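Section 8: Setting up the mouse on a shared table

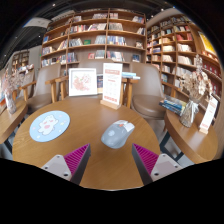

The Zetgate leaflet claims the mouse tracks on any surface. Treat that with some doubt.

1. Put the mat flat on the table, clear of any cards or frames.
2. Set the mouse on the mat and move it slowly both ways. If the pointer jumps, wipe the underside.
3. Try it again on bare wood. Keep whichever works better.

Note: a round mat gives you less room than you'd think. Lowering the pointer speed won't help.

Caution: keep drinks off the mat. "Splash-safe" is the maker's word, and we wouldn't test it.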